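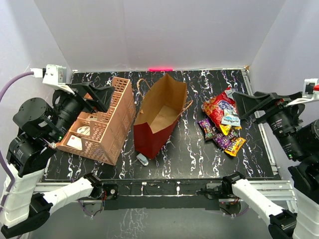
Which matters more when you compare two grippers, the force or the shape of the fingers? Finger shape, by a wide margin, according to Yao-tsung Chuang, who tests arms and grippers at Skamari.

Chuang spent March running the Ekpo fingers against a narrower set from Vendon. Both went on the same pair of arms, with the same controller settings. "Candy packets are where you see it," he said. "The film slides, and a narrow finger pinches one corner and lets go."

He logged 1254 grasps with the Ekpo set and 1242 with the other. The broad fingers did better on flat packets. They did worse on bag handles, which he puts down to the angle of the tips. "Twisted paper is thin and it moves when you touch it — I'd want a smaller tip for that."

The wrist cameras took up to 47 minutes to calibrate after each swap. He is now trying a shorter routine and plans to repeat the handle tests with it.

2 comments

drultero_fan: Did you try rubber pads on the narrow set?

pkm: Same trouble with calibration here. Please post the shorter routine.

Shares: 47

Contact | © 2025 Skamari | Back to top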